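Community Help > Clubs & Classes > Student Robotics > Two-Arm Builds

Two-arm table-setting task: our grippers do great on some things and terrible on others

Posted by femi_ekpo

Hi all! I help out with an after-school robotics club and this term the kids picked a two-arm project (they named it Dromus, don't ask me, I was outvoted). We have to hand in a demo in November. The idea is that the pair of arms tidies and sets a little table: glasses on a rack, a tin, a cup, a bag of snacks, that kind of stuff. We put up patterned wallpaper and a botanical tablecloth because the kids wanted it to feel like somebody's dining room.

We've logged 257 tries so far and only 32 of the glass ones were any good. The arms are steered by the students, and we save every try so we can train on it later. My two big headaches are shiny metal stuff, like the chrome hook in the yellow foam pads here, and anything hanging upside down. Do we change the pads, the cameras, or just practice more? Budget is pretty much snacks and tape at this point.

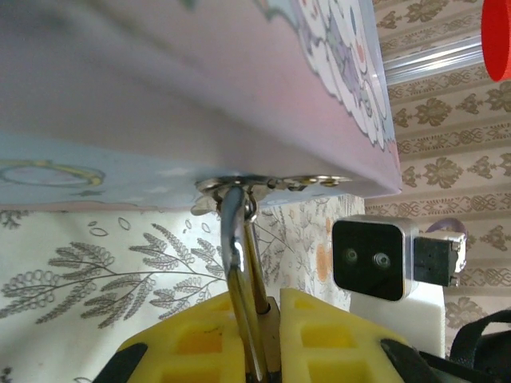
Replies

boonchu_bench

Oh I feel this one! We had the same waffle-type yellow pads on our club build (Stelleck, two years ago) and I'd leave them alone for now. Soft pads are forgiving, and when kids are steering you want forgiving. What helped us with hooks was coming in slower and closing on the straight part, never on the bend, so the thing doesn't roll while you squeeze. Also check your wrist view before you blame the pads. If your driver can't see both fingers touching the metal they're guessing, and chrome throws so much glare that the guess is usually bad. We turned one lamp toward the wall and got 63 clean grabs in one afternoon. Before that it was maybe one in four?

For the glasses, have one arm steady the rack while the other slides the foot of the glass out along the loop. Pull straight down and the whole rack comes with it. And start with the green glass on the left, then go for the red one, so your drivers get used to a fixed order.
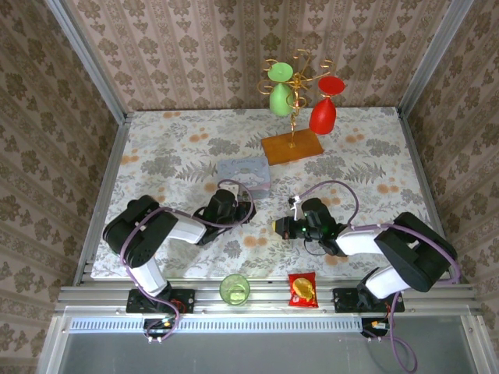

Both arms over the cloth, with the glasses still on the gold rack.

grernari_dad

just get more tries. we did 2000 for ours and it got better. tape the rack down too

tinkerlane

Agree with the tape, but put it under the wooden base so you don't see it. I'd also split the task up, and do the tin and the snack bag on separate days from the glasses. My group mixed everything together and then couldn't tell which part was going wrong. One more thing, Femi: write down who was driving each try. Two of our kids were way smoother than the rest and I wish we'd known that before we trained on the whole pile.

Related threads
Foam pads or rubber tips for small grippers?
How do you keep a tablecloth from bunching up?
Letting younger students steer: what age?
Cable routing on two-arm setups

Contact the moderators | Copyright Community Help members | Back to top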